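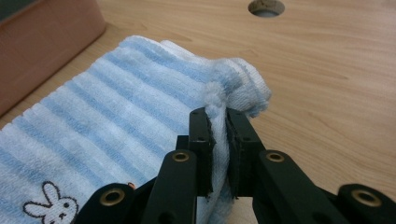 Qiuyue Qian wrote to us in April that the hardest part of teaching a robot to handle cloth was never the robot. It was getting enough clean recordings of a person doing the job by hand, with the same fingers the robot would later use. Most of what Plusiteo sells follows from that letter.

About Plusiteo

Plusiteo makes hand-held grippers and the recording service that goes with them. Our customers are labs and small automation firms working on soft goods: towels, napkins, bedding, garments. The operator holds the gripper, does the task on an ordinary table, and the camera on the tool records it. We check the recordings, label them and deliver them in a format the customer's training software can read.

The hand-held kit

The current kit is the Codutska. It has two upright fingers with rubbery pads on the inner faces, driven by a black linkage. Terry cloth is our reference material for pad grip. The looped pile compresses under load, and a pad that holds smooth cotton well can still drag on it. Pads are replaced as a pair. We rate a pair for 2,000 grasps on terry and log the count with each session.

The recording service

A standard order is 800 recordings of one task, delivered in four batches. The first batch is kept small so the customer can reject a bad task definition early – this happens more often than we would like. Recordings in which the cloth slips are kept and marked as such, unless the order says otherwise.

Where we work

Hardware is assembled and tested in Skellwood. Recording is done there and at our second site, Cao, which handles bedding and other large pieces. Kits can be rented for two months before purchase, and the rental fee is deducted from the price.

We do not sell robot arms. Mounting drawings for the fingers are supplied on request.

Filed under: Company | Grippers and Data

Recent items
Codutska pad replacement, step by step
How we mark slips and dropped grasps
Writing a task definition for folded goods
Rental terms, updated 2023-08-14

Contact Plusiteo, Skellwood | Terms | Back to top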